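Home | Forums | Film | New Releases | Members | Search

Kondholm -- worth the ticket? (contains mild spoilers)

Posted Apr 19, 2024

reelwright
Saw Kondholm last night in the small screen at the Brika. It runs long and the first half is mostly people in a harbour office not talking to each other. The last 20 minutes are very good. I'd give it a cautious yes, but I'd like to hear from anyone who got on with the middle section.

oddsock_matinee
I did. The office stuff is where you learn that the sister sold the boat. If you drift off there, the ending is just two people shouting on a jetty.

reelwright
I didn't drift off. I got the boat. I needed one scene about it and they gave us four.

tallgrass
With reelwright on this one. Same director as Zaltuvden and the same problem -- every conversation is held until someone leaves the room. It worked in Zaltuvden, where they were all lying. Here they're only tired.

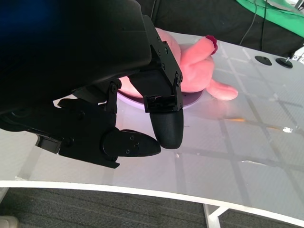
Three-fingered hand over a white tabletop.

pellam2
Zaltuvden is the weaker film by a long way. The wedding goes nowhere and the brother is dropped after it. Kondholm at least finishes what it starts.

tallgrass
The brother is in the last shot, on the ferry. Watch it again.

pellam2
I've seen it twice. That's the cousin.

oddsock_matinee
It's the brother, he has the same coat. Anyway, the sound in Kondholm is worth mentioning. At our place it was so low that I lost half the phone call. Was that the film or the cinema?

reelwright
Clear enough at the Brika. They only have 200 seats in there, so that may help.

quiet_usher
Cinema, I'd say. I saw it in a 400 seater and had the same trouble with the phone call, then a friend saw it somewhere smaller and heard every word. Good film, by the way. The lead does a lot with very few lines.

pellam2
Agreed on the lead. Is anyone going to Cù when it opens in June?

tallgrass
Yes, if it's under two hours.

Related threads
Zaltuvden ending -- brother or cousin?
Cù: first trailer
Quiet dialogue in cinemas
Best seats at the Brika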